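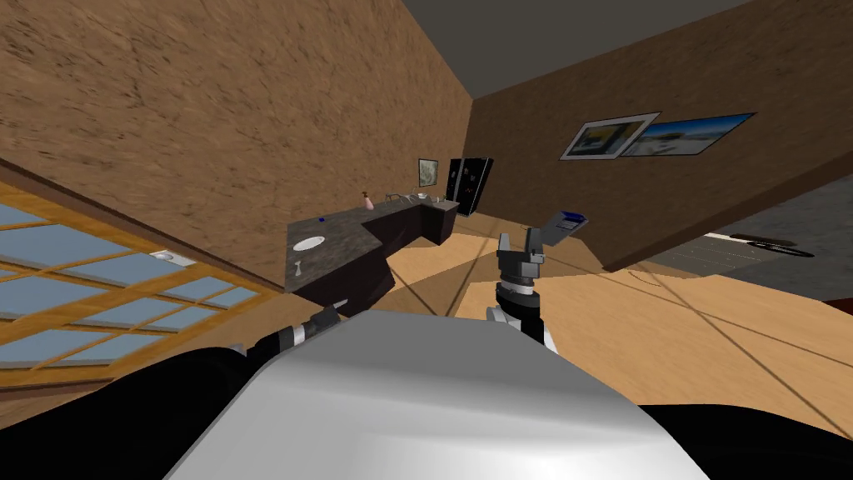 Urszula Cieślak would like the repair standards for lime plaster to be half as long as they are. Her complaint is that a plasterer who reads all of the guidance will have no daylight left in which to mix anything. Waldemar Kubiak, interviewed at the Drustura yard on the subject of old walls and what is put on them, accepts the point about length and disputes the rest.

"The long part is the part on substrates," he says. "If you cut that, you have a recipe, and a recipe is what people already use wrongly."

Kubiak has worked in lime for 23 years, most of them on farmhouses and small churches. The common fault he is called to is a hard cement patch in a soft wall. The patch sheds water at its edges, the moisture collects in the older material round it, and the salts come forward there. Owners tend to see the damage beside the patch and ask for a larger patch.

"I take it back to sound material and I stop. Then the wall is left alone. People dislike that stage. They are paying and there is a hole."

He will not give a general drying time. At Banar, a house of rubble stone with an earth core, the north gable was opened in spring and was not ready for a base coat until September. The south wall of the same house took far less. He reads moisture at several depths and keeps the readings on paper, by wall and by height above the floor.

On mixes he is more definite. For base coats he uses a mature putty and a sharp, well-graded sand, with hair added at the knocking-up stage and teased in by hand. Hair left in putty for long periods weakens, so he adds it on the morning of use. He has no objection to natural hydraulic lime on exposed work, provided the weakest suitable grade is chosen.

"A strong mortar is easy to sell. I have had clients ask for the strongest one in the catalogue, for a wall I could mark with a spoon."

Asked about cost, he refers to the Baran job, where materials came to 3,000 and labour to a good deal more. Scaffold hire was the item that overran. Each coat had to be kept damp under hessian and sprayed morning and evening, and the scaffold stood throughout.

Cieślak's other objection, that few young plasterers will accept such slow work, he does not answer directly. He has one trainee at present, who is spending the summer on flat ceilings and laths.

"Ceilings first," Kubiak says. "If the nibs are poor it comes down, and you learn to push."

His next contract is a granary at Zulov, where the internal render has detached over most of one bay. He intends to keep whatever is still holding.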